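Tudden Film Archive and Reading Room
Pre-Opening Inspection Checklist with Comments
Exhibition: Creatures and Miniatures, the Making-Of Materials
Inspection date: February 6, 2022
Inspector: Žofie Čierny
Received by: Gunther Stöcker, Exhibitions

Ratings: S = satisfactory, A = action required, N/A = not applicable

Section 1. Entrance and Circulation

1.1 Main doors open fully and release from inside without a key. S
1.2 Exit signs lit and visible from the Mac Carthaigh Room. A
Comment: The hanging banner for the poster display hides the sign over the east door. Raise the banner or move it to the opposite wall.
1.3 Walkways clear between display cases. S
1.4 Floor coverings flat and secured. A
Comment: The carpet edge beside the storyboard table has lifted. Tape is acceptable for the preview evening only.

Section 2. Screening Room

2.1 Aisle lights working. A
Comment: 2 lights in the left aisle are out. Replacements are held in the projection booth.
2.2 Seats fixed to the floor and free of sharp edges. S
2.3 Projection booth door closes and latches on its own. S
2.4 Sound level checked with the full program reel. S
Comment: Checked with the Bikov documentary, which is the loudest item on the program. No change to the setting is required.
2.5 Wheelchair spaces kept free of loose seating. S

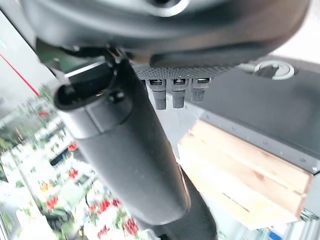
Section 3. Display Cases and Loaned Objects

3.1 Cases locked and keys signed for. A
Comment: Case 7 was locked, but the key was not entered in the log. The log is to be completed before the lender's representative arrives. Dark objects with a matte black surface are to be lit from the side at low level, so that edges can be read by visitors without added glare. This applies to the puppet mechanisms and the model spacecraft parts from the Wumex loan.

3.2 Labels match the loan list. A
Comment: Item 1035, a continuity notebook, carries the label intended for the shooting script beside it. Exchange the two labels and correct the printed guide.
3.3 Paper items shielded from daylight. S
3.4 Masks and foam pieces supported from beneath. S
Comment: Supports were renewed by the lender. Staff are not to adjust them.
3.5 Wall-mounted frames fitted with security fixings. S

Section 4. Electrical and Fire Safety

4.1 Extension cords not joined end to end. S
4.2 Extinguishers in place and within inspection date. S
4.3 Monitor ventilation openings unobstructed. A
Comment: Catalogs had been stacked against the rear of the interview monitor. They were removed during the inspection. Shop stock is to be kept in the store.
4.4 Smoke effect for the miniature set disconnected. N/A

Section 5. Follow-Up

Items 1.2, 2.1 and 3.1 must be closed before the preview. Items 1.4, 3.2 and 4.3 may be closed within 3 working days of opening. Completed actions are to be initialed on the office copy and returned to Ž. Čierny.

Signed: Ž. Čierny
Received: G. Stöcker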